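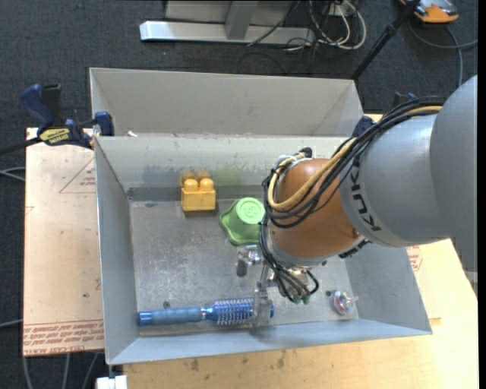 What happens to the people at the packing benches when an arm starts picking out of the bins?

At our site they kept their jobs, but the jobs moved: less reaching and lifting, more looking after stock, labels and the odd item the arm leaves behind.

2018-05-02
By Fereshteh Kiani

# Wivard bench notes and pick log

Welcome, and thank you for reading a README all the way down to its first paragraph! This folder holds the pick log and the shift notes from the mixed-goods corner of the Jasmont returns warehouse, where people have always sorted small household things and toys by hand, and where an arm now does a share of it. I worked those benches myself for a good while before I moved over to keeping the records, so please forgive me if I wander a bit.

## What is in the folder

- picks.csv – one line per attempted pick, 891 lines in all
- notes.txt – what people on shift wrote down, typed up as they wrote it, spelling included
- rota.csv – who did which task, by role only, no names
- items.csv – our own short names for the goods (hairbrush, toy block, clear toy and so on)

The picks were logged over 44 shifts, starting in January. A line in picks.csv has the shift number, the item name, which bin it came from, and a result, which is one of "placed", "dropped", "missed" or "handed over". That last one means a person stepped in and moved the item. We argued for quite a while about whether a handed-over item ought to be called a failure, and in the end we left it as its own word, so you can make up your own mind.

## How the work changed

Before Wivard (that is just our name for the whole project, the arm and the paperwork together) a sorter stood at a bench for the full shift, leaning into bins. Now the same person sets out the bins, checks the clamps, starts the run and then works on repacking a few steps away. Most of the 25 people on the team like the change in their shoulders and backs. Quite a few miss the company, though. The benches used to face each other and you could talk all morning, and the new layout put everybody a good shout apart – I would ask anyone planning something similar to think about where the chairs go.

Training took longer than the plan said. Brindska, who did the fitting, gave us two afternoons, and after that we mostly taught each other. There are 17 entries in notes.txt marked "training", and I think they are the best reading in the folder, especially the long one about how to stop a run calmly when an item has rolled into a corner.

Pay is a fair thing to ask about, and people do ask. Bench sorters who took on the run checks moved up one grade. Those who preferred to stay with hand repacking kept the grade they had, and there is still plenty of it to do.

## Known gaps

Shift 12 has no notes because the clipboard went home in somebody's coat. Item names were not settled until the second week, so "brush" and "hairbrush" both turn up early on and mean the same thing. Times are taken from the wall clock, which runs a little fast. The log only covers the mixed-goods corner, and nothing in it should be read as a measure of the Lefèvre line next door, where the goods are boxed and the work is quite different.

## Using it

You are welcome to use the files for teaching, for planning, or simply to see how another warehouse got on. Please keep the shift notes whole if you quote them, and please don't try to work out who wrote which one. Corrections can go to me through the Jasmont office, and I do read them, though sometimes slowly.

We use cookies to remember your settings on this site. By continuing to browse you agree to our use of cookies. Accept | Manage settings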